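FOR IMMEDIATE RELEASE

Reuse points in Laing and Stukavley to stay open for a second year

Sivach, the household reuse company, has confirmed that its two drop-off points in Laing and Stukavley will carry on for another year. Both were set up as a trial and were due to close at the end of March.

During the trial, residents handed in 3,421 household items. Of these, 968 were kitchen goods such as plates, saucepans and baking trays, and 796 were books. The rest was a mix of toys, small furniture, lamps, picture frames, garden tools and storage boxes. Items in good order were passed to the Keltent shop, where they are sold at low prices. Anything that could not be sold was sent for recycling where a route was available.

The Stukavley point took in more than Laing in every month of the trial except April, when many people in Laing were clearing sheds and garages. Sivach says it will use the monthly figures to decide how often each site needs to be emptied.
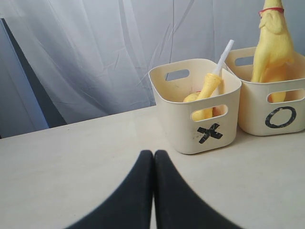

What can residents bring to the reuse points?

Clean household goods that another person could use straight away, including crockery, pans, books, board games, hand tools, plastic storage and furniture that one person can carry. Mattresses, paint, gas bottles and car parts are not accepted at either site.

Electrical items were not part of the trial. From April they will be accepted at Stukavley only, provided they have a plug and a readable rating label. Each one will be tested at Keltent before it goes on sale. Items that fail the test will be stripped for parts or recycled. Sivach plans to look at electrical items for Laing once the new arrangement has been running for six months.

There are a few other changes. The Laing point will move from the front of the site to the covered bay next to the side entrance, after residents said that the old position was exposed in bad weather. The bay has room for two cars to unload. The height barrier will stay in place, and people with high-sided vans should ring ahead so that it can be opened.

Opening hours at Stukavley will be longer. The point will open at 8am instead of 9.30am and close at 6pm. Laing keeps its present hours of 9.30am to 4pm. Both sites will be closed on Mondays, when goods are taken to Keltent for sorting.

Residents have also asked for clearer advice on how to pack things. Sivach has put together a short guide, which will be handed out at both sites and at the Keltent shop. It suggests keeping sets together, taping loose screws and fittings to the item they belong to, and marking boxes that hold glass. Lids should be left with their tubs. Jigsaws and games will be taken even if a piece is missing, but a note saying so saves time at the sorting stage.
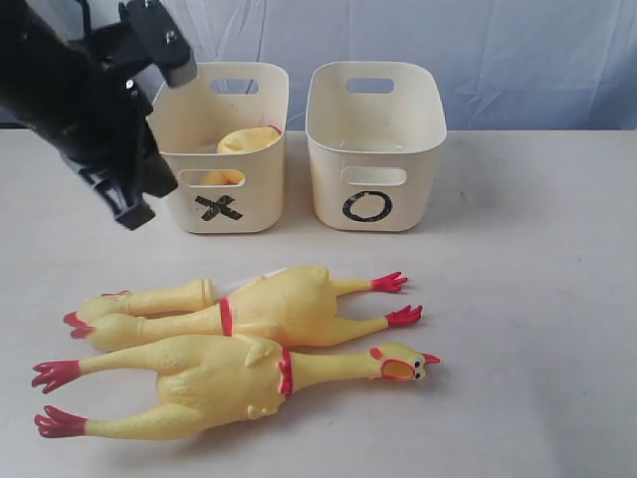
Cream plastic storage bins, side by side on a light tabletop.

Plastic storage was one of the quicker sellers at Keltent over the winter. Boxes and bins of all sizes are welcome, with or without lids, as long as they are not cracked. They should be emptied and wiped out before they are handed over. Bulky sets of shelves can be brought in flat, with the fixings in a bag.

The Keltent shop will keep its current prices for the rest of the year. Books are sold singly or by the bag, and most kitchen goods are priced on the shelf according to size. Larger pieces of furniture carry their own price tickets. The shop can hold an item until closing time the following day if it has been paid for, but it does not deliver.

Money from sales goes towards running the two points, including transport and sorting. Sivach expects to publish the next set of figures in the autumn, with separate totals for Laing and Stukavley.

Residents who want to leave items do not need to book. Proof of address may be requested at busy times. Traders cannot use either point and should contact Sivach about its business collection service.

ENDS

Notes to editors

Sivach runs household reuse and collection services. Its two public drop-off points are in Laing and Stukavley.

Keltent is Sivach's shop and sorting centre. All goods accepted at the two points pass through it.

The figure of 3,421 covers items handed in at both sites over the full trial. A boxed set is counted as one item.

For further information, or to request a copy of the packing guide, please contact the Sivach press office.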